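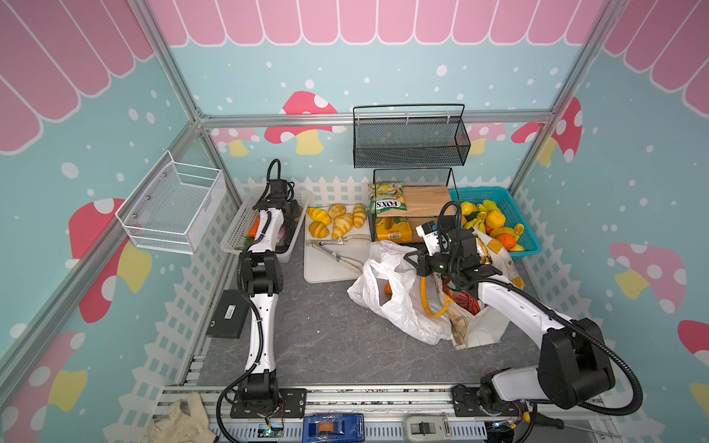

Red mushrooms and picket fence, back wall and sides.

January, a bit after 4 in the arvo

Spent most of today on the oyster mushroom blocks and I'm pleased to say the Lirkwood sawdust is going along beautifully. Farzana M. came past with tea and we stood there admiring the white fluff for far longer than we should have. It has crept nearly to the bottom of every bag, and the smell is lovely, a bit like aniseed and clean rain.

The Clilgate straw is another story, poor thing. Two of the bags have a green patch near the filter, so I've double-bagged them and put them out in the far shed, well away from everything else. Pak-hei reckons we let the straw sit too long after draining. He may be right! I was on the phone to Graça that morning and lost track of the time (sorry, all).

The fruiting tent is holding its humidity nicely now that the door flap has been re-taped. The CO2 meter read 4,000 when I opened up and was down to 3,000 after the fan had been going a while, still a good deal higher than I'd like. Long skinny stems are what we'll get if we leave it there, and we had quite enough of those last winter. I've moved the fan timer up to 6 bursts an hour and will have another look before I go home.

Prasanna, if you're in before me, could you please mist the walls and leave the blocks themselves alone? The good spray bottle is behind the lime. We're also down to the last roll of micropore tape, and I still owe Graça her colour chart for the caps.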